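Osura Drops the "Ten-Minute Tidy" Claim and Asks Customers to Be Doubtful Too

DREVISDALE, 17 February 2020 – Osura, the home storage retailer, said today that it will stop telling shoppers that a basket will make them tidy. Starting with its spring range, the company is taking the words "declutter," "effortless" and "ten-minute tidy" off its shelf cards, its website and its printed catalog. In their place will be plain notes on what each basket, tray or box is good for and, in a separate line, what it is bad for.

The change follows a home trial in which 26 households in and near Drevisdale used Osura baskets on one surface of their choice, most often a kitchen table, from September until the end of the year. The company had hoped to use the results in its advertising. It will not be doing so.

"We went in expecting a nice number to put on a poster," said Shona Lindsay, head of product at Osura. "What we got was a lot of full baskets standing next to a lot of stuff that should have been in them. I don't think the families did anything wrong. I think we had been promising something a basket can't do."

By the end of the trial, five households reported that their chosen surface was easier to keep clear than before. The rest said it was the same, or that it looked better for a while and then went back. Two said they would rather have had a second shelf.

Naima Alaoui of Jenside, the home research firm that ran the trial, was cautious even about the good results. "Five is a small group, and those people were already fairly tidy," she said. "I would not build a sales pitch on it. I told Osura that in the first meeting and again in the last one."
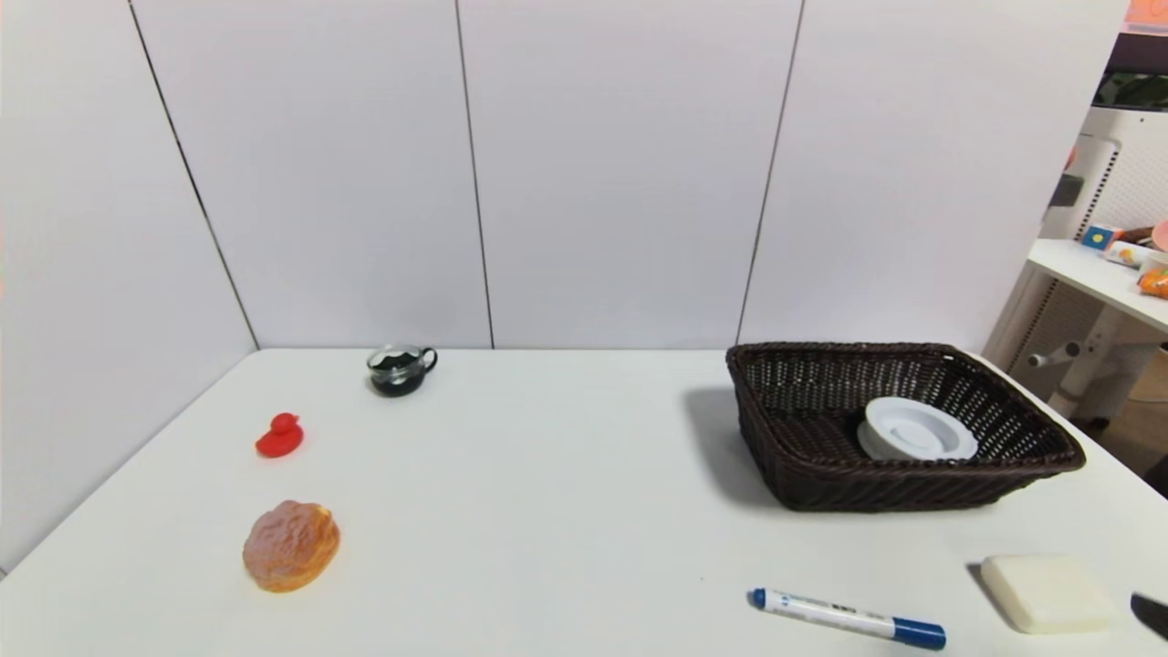
Table baskets fail in a fairly ordinary way, according to the notes Jenside collected. A household puts one down, places the first thing in it without much thought, and everything after that has to find its own spot. A dark wicker basket with a single round white dish in it has plenty of floor left, yet a black mug, a red rubter duck and a toy bun can all be out on the same white tabletop, each a sensible candidate for a different home. The mug is kitchen, the duck is bathroom and the bun is playroom. A basket on a table does not sort any of that. Alaoui's notes call these "between-room things," and they came up in the written comments more often than mail, keys or chargers.

Osura's new shelf notes will take this up directly. The card for the El Fassi basket, the company's best-known rectangular wicker model, now reads: "Good for things that already belong together. Not much help with things that don't." The card for the low tray warns that it will probably collect coins. Lindsay said the sales team asked for softer wording and did not get it.

The company is also changing how it sells sets. The matched set of baskets in graded sizes will remain in the catalog, but it will no longer be shown as the starting point for a new home. Shoppers will be advised to buy one, live with it, and come back only if they miss having another. Store staff have been told not to suggest a second basket unless a customer asks.

Fadwa Fawzy, who manages the Drevisdale store, said she supports the change but will believe in it when she sees it last. "I have been through two rounds of new honest labels in this trade," she said. "Both times the old words crept back by the holidays. So I have kept a copy of the cards, and I will be comparing."

Not everyone at the company agrees. Ayman El Sherbiny, who looks after Osura's finances, said he expects fewer sales per visit this spring and has planned for it. "Maybe we get that back in fewer returns," he said. "Maybe we don't. I have not seen anything yet that proves it either way, and I would ask people not to write that I have."

The first 400 shelf cards go into stores this month – the website will follow once the older product pages have been rewritten. Prices are not changing. Customers who bought a set on the strength of the earlier wording can return any unused pieces to the store they came from, with or without the box.

A short summary of the trial, including the comments from households that dropped their basket partway through, is available on request from the press office. It contains no before-and-after photographs. Lindsay said several were submitted, but that it was hard to tell which was which.

About Osura
Osura sells baskets, trays, boxes and shelving for the home through its own stores and online.

Press contact
Amr Bouazza, Osura Press Office, Drevisdale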